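Setting up a shelf-tidying task for hand-held gripper recording

Henthorpe site guide, part 5: recording shelf work for the Cocco program

Staff who used to put stock back on display shelves now spend part of the shift recording that work with a pair of hand-held grippers. The recordings go to Sandimbridge for training.
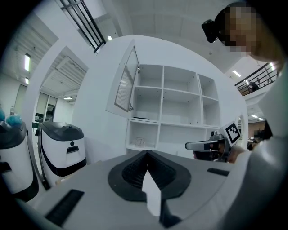

Reading time: 2 min (331 words in the full guide)

Before you start

Use the white cabinet with square compartments. Leave the glass door open for the whole session and keep your head clear of it. Park the service robots to the side of the work area.

Fit the head-mounted unit first, then pick up one gripper in each hand. The marker must stay uncovered, so hold the grip behind it.

Recording a task

1. Choose one item and one compartment. Log both in Gundum.
2. Close the jaws slowly. Clear items such as jars need a second grasp if the first one slips.
3. Keep both grippers in front of you. Crossing your wrists hides the markers and the take will be rejected.
4. Release, withdraw and pause before the next item.
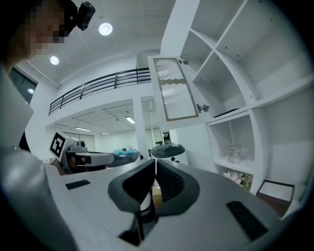

Two grippers in use beside the open cabinet door.

Low compartments

Bend at the knees and bring the second gripper in from the side. Limit low-level work to 6 takes in a row, then switch to the upper rows. Sore wrists go in the shift log, the same as any other strain.

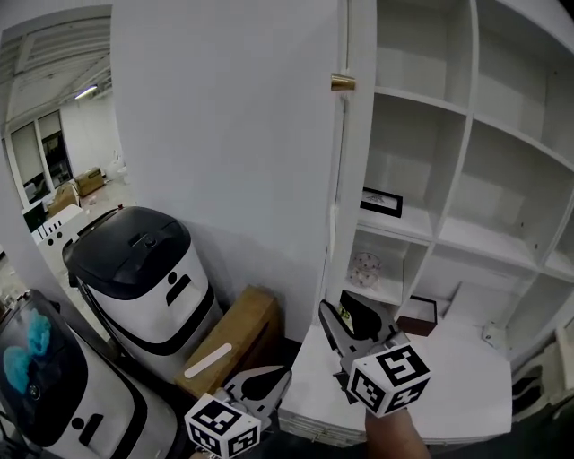
Reaching toward a lower compartment with the right gripper.

Changes to rosters

A recording block is 14 takes and counts as normal paid time. Shelf targets are reduced for that shift. Supervisors can't use takes to rate individual staff. Anyone may go back to regular shelving duties at the next roster change, and should tell the shift lead by 3 pm so the grippers can be reassigned.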